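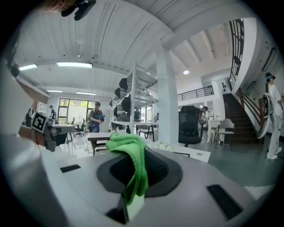 Cleaning Up the Gaming Corner, and Other Chores Your Save File Can Wait For

April 2025
By the Noltbridge household desk

There are 1,874 hours on my Kerkeo save. I mention it so you understand where this advice comes from. A person who has spent that long laying virtual railroad track on a virtual moon has also spent that long shedding crumbs into a keyboard, and last June I turned mine over above the sink and got what I can only call a side dish.

What follows is how I keep a game room going in a house where the game room is also the guest room, the ironing room and, in winter, the place where the geraniums live. Take what you like.

The keyboard

Unplug it. If it's wireless, switch it off, or you will type forty lines of nonsense into the guild chat and be thanked for your input. Turn it upside down over a towel and tap the back with your palm. Then go between the rows with a clean, dry paintbrush, the cheap one-inch kind with soft bristles. A paintbrush does nearly everything a can of compressed air does and doesn't run out halfway along the number row.

For keys that have gone shiny or sticky, take a photo of the layout before you pull any caps. You think you know where everything goes. I thought so too, and for a month my brackets were the wrong way around. The caps can soak in a bowl of warm water with a drop of dish soap while you go over the bare board with the brush. Rinse them, shake them, and leave them face up on a towel overnight. Overnight means overnight. Water hides up inside the stems and will wait for you.

Leave the space bar where it is unless you enjoy small wires.

Controllers

The seam that runs around a controller collects a gray paste that I won't discuss further. A wooden toothpick gets it out. Don't use a pin or a knife, as the plastic scratches and then the scratch collects the paste. Wipe the grips with a cloth barely dampened with rubbing alcohol, and go easy on anything rubbery, which can turn tacky if you keep at it.

If a stick drifts, try cleaning before you go shopping. Power off, push the stick to one side, run a cotton swab with a little alcohol around the base, and roll the stick through its full circle a few times. Let it dry before you turn it on. It works some of the time. I had a pad that wandered left for two years and this cured it for one weekend, during which I played very well.

Screens

Dry cloth first, always, with the screen off and cool. Most of what you're looking at is dust, and dust comes away without help. For fingerprints, dampen one corner of the cloth with plain water and follow with the dry part. Window cleaner belongs on windows. Never spray the screen itself, unless you'd like to learn how liquid travels down the inside of a bezel.

Wash your cloths separately from the towels, or they come back wearing the towels. Skip the fabric softener, which leaves a film you'll then spend an evening smearing around the final boss.

The computer itself

Once a season, shut it down, pull the plug and carry it somewhere you don't mind making filthy. The porch is good. The kitchen is where I used to do it, and I was spoken to.

Take the side panel off and hold each fan still with a finger while you brush or blow it. A fan spun up by a blast of air sounds thrilling and isn't good for the bearing. Dust filters usually slide or snap out. If yours is plain mesh or foam, rinse it under the tap and let it dry completely before it goes back. Keep the vacuum cleaner hose away from the boards; use it on the carpet underneath, where there will be plenty to do.

While the case is out, look at where it normally stands. Mine stood on the rug, with its intake at the exact height of the dog. I put it on a 2-inch block of scrap pine and the filter now stays clean for much longer. The dog has found other things to clog.

Cables

Every guide to cables tells you to label them. I'm going to tell you too, and you won't do it, and I don't blame you. But try bread bag tags. Write on them in permanent marker, clip one on at each end, and the next time you want to unplug the lamp you won't unplug the Drellik tournament.

Cut hook-and-loop tape into short lengths for bundling. Plastic zip ties look neater for exactly as long as you never change anything. Leave some slack behind the desk, more than seems decent, so the machine can be pulled out without taking the monitor along for company.

Empty boxes go to the attic for the length of the warranty, then to recycling. I found one up there last spring for a joystick I gave away before I was married.

Discs, cartridges and the shelf

Hold discs by the edge and wipe them straight out from the center, never around in circles. A little lukewarm water and a soft cloth will shift most smears. Toothpaste is a popular suggestion and I've tried it. The disc still skipped, though with fresh breath.

For old cartridges, a cotton swab with rubbing alcohol on the metal contacts, then a dry swab, then patience while it dries. Blowing into them is tradition, and I understand the pull of it, but you're mostly adding spit.

Store the lot upright, out of the sun. Cardboard sleeves fade faster than you'd believe; my boxed copy of Han spent one summer on a windowsill and the dragon on the front is now a sort of salad color. If the shelf sags in the middle, put the heavy collector's editions at the ends, over the brackets, and the slim cases between.

The headset

Ear pads usually pull off, and if they're cloth they can often be hand washed in cool soapy water and dried flat. Check the manual, or whatever corner of the internet the manual has moved to. Fake leather pads should only be wiped. When they start shedding black flakes there's no saving them, and people at the office will ask about your neck.

A plain wooden coat hanger screwed to the side of the desk makes a fine headset hook. Mine cost 50 cents at a yard sale and has outlived two headsets and the desk.

Temperature and snacks

I like the room at 72 degrees before I start, knowing it will be warmer by the time I stop. Crack the door. A closed room with a working computer in it is a very expensive space heater with a soundtrack.

As for food, eat the orange powdery things with chopsticks. I was laughed at for this and I have stopped minding. Drinks go in a cup with a lid, on a side table lower than the desk, so that when the elbow comes, as it will, the flood starts at carpet level. Club soda and a white towel will take care of most of it. Press, don't rub, and pause the game first if it's the kind that lets you.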